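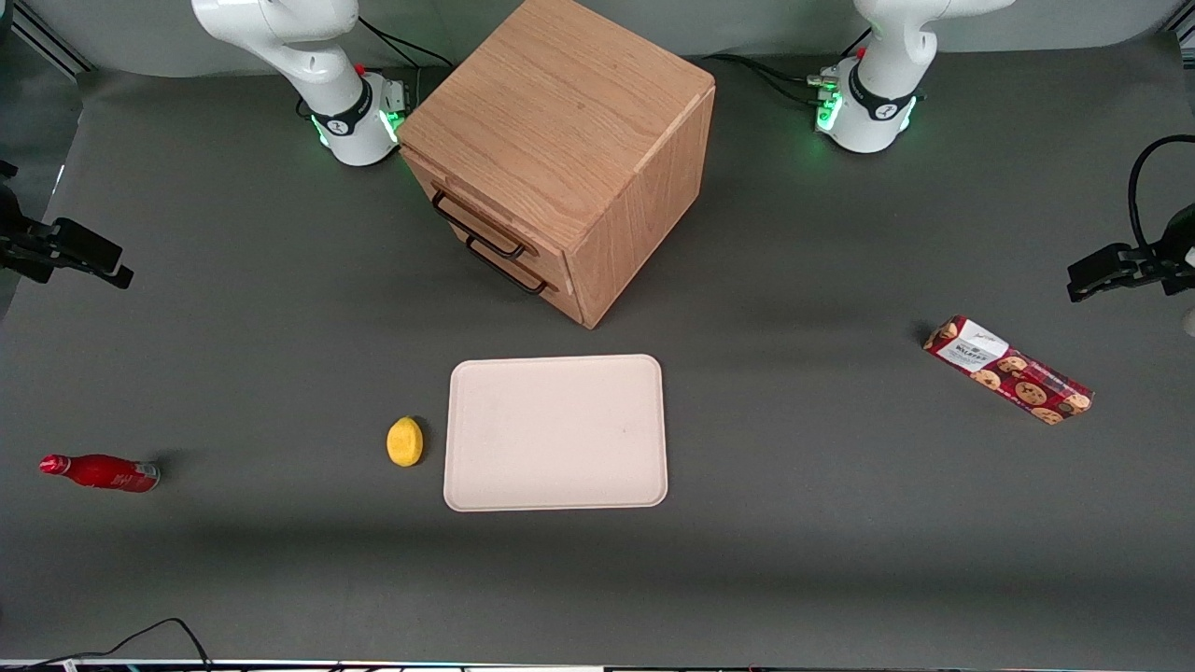 Kedel dual-arm cell, Grerville site
Return-to-service inspection after protective stop
Inspector: Vega Vidal
Date: March 17, 2019

Event: left arm faulted on joint torque while opening the upper drawer of the cabinet. Controller log shows fault 162 at cycle 1,212. Arm held position. No injury, no contact with the right arm.

1. Base bolts, both arms -- PASS
Torque marks aligned. No movement under hand load.

2. Base indicator lights -- PASS
Green on both arms after restart.

3. Emergency stop, operator station -- PASS
Tested twice per arm. Both arms dropped out each time.

4. Cable routing, left arm -- FAIL
Slack behind the base can reach the cabinet when the wrist is low. Chafing found on one outer jacket, conductors not exposed. Replace cable and add a tie point before automatic mode.

5. Cable routing, right arm -- PASS
Same tie point recommended. Not required for release.

6. Side clamp mounts -- PASS WITH COMMENT
Right mount was a quarter turn loose. Tightened and marked.

7. Cabinet position -- FAIL
Cabinet had rotated from its taught position. Pull direction no longer matched the drawer, which loaded the joint until it tripped. Cabinet is not fixed to the table. Kermont to supply a locating plate.

8. Torque limit settings -- PASS
Match the Nieminen commissioning sheet. Do not raise the limit to clear this fault.

9. Table items (tray, lemon, bottle, cookie box) -- PASS
All outside the base keep-out zones.

10. Service interval -- PASS
Next service due at 3,000 cycles.

Status: NOT RELEASED for automatic mode. Manual jog at 20 percent speed allowed for items 4 and 7 only. Reinspect both items and repeat item 3 before release.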